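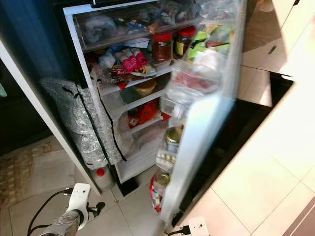

*Photo: Hirnska, shared to the Gurora kitchen board*

**Two jars with red lids and a fridge I can't keep on top of. How do you all store chutneys and chilli pastes once they're open?**

Hello everyone, I've been reading this board for a good while but this is my first time posting, so please be gentle with me if it's been covered before (I did have a search, and found a lot about jam and not much else).

I moved in with my sister in June and between us we seem to own every condiment ever made. She cooks with a lot of chilli and I was brought up on pickles with everything, so the fridge is always full to bursting and things get pushed about and forgotten. What I'd really like to know is how long you keep this sort of thing after opening, whether it all needs to be in the fridge in the first place, and whether there's a sensible way of keeping track. My mother kept hers in the larder for what must have been years and we all survived, but she also made everything herself with a frightening amount of vinegar, and I'm not sure the same goes for a shop-bought chilli paste.

The other thing is oil. My sister likes to pour a little oil over the top of a paste before she puts the lid back on, because her old flatmate did it. I've always wiped the rim and left it at that. Is there anything in the oil idea, or is it just habit?

I should say I hate throwing food away. I had to put a whole jar of green chilli paste in the bin on Friday because it had grown a little fur coat, and I was cross about it all evening.

Thank you in advance, and sorry for going on!

*Posted by **hirnska***

---

**zwahlen_kitchen**

Welcome, Hirnska, and please don't apologise, going on is what we're here for!

I'll start with the label, dull as that is. Most jars will tell you somewhere in the small print whether to refrigerate after opening and how long to keep them, and that number beats anything I or anybody else can tell you. Some say four weeks, some say six, and I've a mango pickle that just says "use a dry spoon" and leaves you to it.

If the label has come off or you can't read it (mine always get sticky), this is how we do things in our house. Proper sharp vinegary chutneys, the kind that make your eyes water when you lift the lid, last for months in the fridge and don't worry me much. Chilli pastes vary enormously. One that's mostly salt and vinegar will go on for a long time, but one made with fresh garlic, onion or tomato and not much acid I treat like fresh food, and I try to finish it in a couple of weeks. Anything with cream, cheese or nuts, such as pesto, gets less than that. If there's no label at all and I can't remember buying it, out it goes.

Now the spoon, and this is where I get boring, so my children tell me. It must be clean and it must be dry. I'm sure that half the mould in this world comes from somebody spreading butter on their toast and then going straight into the chutney with the same knife. Butter, crumbs, a drop of water from the washing up, it all goes in and sits there. We keep a few small teaspoons in a mug by the fridge just for jars, and I've lost far fewer since we started.

For keeping track, I use a strip of masking tape on the lid with the month I opened it. I used to write on the glass with a marker, but it rubbed off with handling. Put the tape on the lid and not on the side, so that you can read it from above when the shelf is crowded. Then once a month, with a cup of tea, I have everything out, wipe the shelf, and whatever's oldest goes to the front. We have "jar supper" that night, which is cheese on toast with anything that needs finishing. It's everybody's favourite meal, I'm almost ashamed to say.

On your fur coat, you did right to bin it. I know people scoop off the top and carry on, and my own grandmother did it all her life, but with a soft paste you can't tell how far down it's gone.

One more thing before I let you go. If you've more jars than you can finish, decant half of a paste into an ice cube tray as soon as you open it and freeze it. Use an old tray, mind, because the smell never leaves. I once put a chilli cube in a glass of squash and I won't forget it in a hurry.

---

**malidex78**

ours all lives in the fridge door and we just sniff it. never been ill. door's a bit warmer than the shelves though so maybe don't copy me

---

**gurora_gran**

Lovely answer from Zwahlen, but I don't think anybody got to the oil, so I'll have a go.

A layer of oil keeps the air off, and that does slow the mould down and stops the top drying out and going dark. So your sister's flatmate wasn't talking nonsense. With a shop-bought paste kept in the fridge and used up in the time on the label, I can't see the harm in it, and I do it myself with harissa.

Where I'd be very careful is anything homemade with raw garlic or fresh chillies in oil. Keeping the air out is just what some of the nastier bugs like, and they don't give you any fur or smell to warn you. I make small amounts, keep it in the fridge from the minute it's made, and use it within the week or freeze it. Please never leave it out on the worktop, however pretty it looks in the bottle.

Do keep wiping the rim as well. It stops the lid sticking, and at my age that matters a good deal! I've been making chutney for more than 40 years and I still have to ask the neighbour to open the odd one.

As for your mother's larder, unopened homemade chutney with plenty of vinegar and sugar is quite happy somewhere cool and dark, and it's often better for a few months' wait. I move mine to the fridge once it's opened, though my own mother would have thought that very fussy.

---

**hirnska**

Thank you all so much, I didn't expect such kind replies. I've bought the masking tape and my sister has agreed to the mug of teaspoons, though she's keeping her oil. We're having jar supper tomorrow and I'm looking forward to it more than I should!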